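We use cookies to remember your cart and to count visits. Accept | Settings

Stultar Two-Arm Bench Kit
Posted 23 October 2026 by the Irgate shop
Filed under: Kits & Parts / Arms / Some Assembly, Some Swearing

Stultar is a pair of desktop arms for people who have a spare room, a patient household and more screws than they can account for. We designed it at the Irgate shared workshop, on the bench between the laser cutter and the kettle, and we still build every batch there.

You get two arms, two grippers with swappable fingers, a control board, a power supply and a bag of 400 fasteners. You will use most of them. The printed guide is short and was written by the person who designed the wrist, so read the wrist chapter twice.

Before you bolt anything to a table your family eats from, run the simulator. It comes with the kit and is called Zira. It loads the same arms over a white tabletop with household clutter on it, and a dropped trophy in there costs you nothing. Our first real drop cost us a mug and a floor tile.

Setup takes 10 minutes on a decent computer. On the workshop laptop it takes long enough to go and buy lunch.

Zira with a Rubik's cube in the gripper, table view and close up:

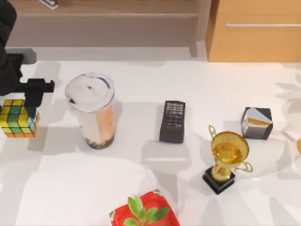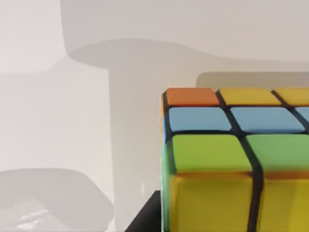
Start your own tasks with something square. Cups come later, and anything with handles later still. The Hodoroagă finger set (sold separately, sorry) adds softer pads and a longer reach – worth having once you move on to real objects, and no use at all before that.

What you supply: a table that doesn't wobble, a hex key that hasn't been rounded off, and 3 free outlets. Clamps are included. The clamps in the first batch were terrible and we have stopped using that design.

We make 100 kits per batch. The current one ships in December, unless the powder coater goes quiet on us again, in which case we will email you and complain about it together. Spare fingers and wrist gears are in stock now.

Sign up for the Irgate newsletter: new parts, restocks, the odd apology.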